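Kumness Home Forum > Laundry and Linen > Storing a shaggy green throw, open basket or lidded box?

Posted by kondimton_921, Jul 18, 2018

I have one long plush throw, deep green, shaggy pile. It lives on the wooden table in the back room when it isn't in use, and I want it off there. Folding has not gone well. The pile clumps into tufts, and every fold traps air, so the stack slides. The underside is darker than the face, and that makes it worse.
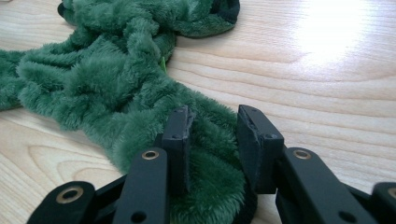 What is the least damaging way to store a long-pile throw between uses?
Roll it loosely with the pile facing out and keep it in a ventilated container with nothing on top of it.

That is the advice on the Štěpánek linen page, anyway. My doubt is about the container. I have a white plastic basket with round holes in the sides, and I could buy a lidded box. Room humidity is normal. No pets.

Reply from Anežka Krajčí

Basket. A throw that gets used most evenings carries skin moisture and needs airflow. In a lidded box it will smell stale by November. Shake it out first, brush in the direction of the pile with a soft clothes brush, then roll from the short end. Do not roll tightly. The pile takes a set along the crease and you will be steaming it out later.

Reply from dryline348

Disagree in part. Perforated baskets let dust in from every side, and long pile holds dust better than any other textile in the house. If the throw comes out daily, fine, use the basket. If it sits for a month, use a cotton bag inside the basket. That gives you airflow and a filter.

Reply from Anežka Krajčí

A cotton bag is reasonable for a month. The original post says between uses. I would not bag something that is opened every night.

Reply from kondimton_921

Use is every second or third evening, so somewhere between your two cases. I will try the basket without a bag. It stands at the back of the table for now. The surface is glossy and shows every bit of lint, so at least I can judge the shedding.

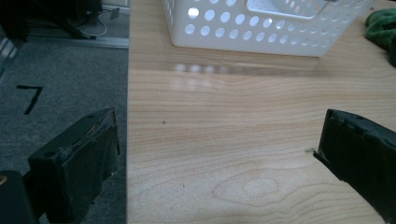
Reply from Natália Čierny

Check the holes before you commit. Molded baskets often have a burr on the inside rim of each hole, and long fibers catch on it when you pull the roll out. Run an old nylon stocking around the inside. Where it snags, take the edge down with 400 grit, wipe, repeat. I did this on a Sikholm basket and it took ten minutes.

Reply from dryline348

Seconded on the burrs. I would also put a felt pad under each corner if the table has a gloss finish. Grit under a plastic base will scratch it.

Reply from Anežka Krajčí

Felt pads collect grit too. Lift the basket when you move it and wipe the table underneath.

Reply from kondimton_921

Stocking test done, 2 snags, both near the handle cutout. Sanded. No pads for the present. Does the care tag need to stay on? It is narrow, yellow-green, and it works its way up through the pile.

Reply from Natália Čierny

Write down the wash temperature, then unpick it at the seam. Do not cut it flush, the stub scratches.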